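About Beranley Land & Home

Most real estate "about" pages will tell you the agent is passionate. We have no idea how you would check that, so we'll stick to what you can check.

Beranley is a small brokerage that sells houses and vacant land. Dolores Greenberg opened it after a long stretch at Kordestani, a bigger office where she wrote a lot of listings with the word "potential" in them. She doesn't care for the word anymore. On a land listing it often means no well, no septic approval and a driveway somebody still has to pay for.

We have closed 601 sales, and 119 of those were bare land. Land is where buyers get hurt, in our view, and where we ask the most annoying questions. Has the soil been tested? Who owns the road? Is that view protected by anything, or does it belong to whoever builds next door? 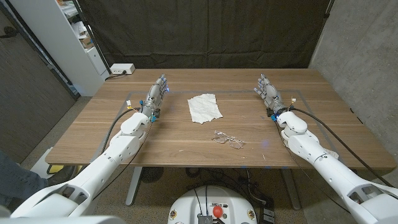

How we price

We don't trust online estimates much, including the ones that flatter our own sellers. A computer can't tell a dry lot from one that holds water until June. We walk the property, pull recent sales and give you a number in writing. If you want a higher one, plenty of agents will say it to get your signature.

What we charge

Land sales carry a flat fee of $3000, paid at closing. Houses are on commission, and you can argue with us about the rate. There is no "premium marketing package." We looked at a few and couldn't see what the money bought.

Where we work

The Umus valley and the Breker side of the ridge. Outside that we'd be guessing, and we'll send you to someone local.

The office is open until 5 p.m. Bring your survey if you have one.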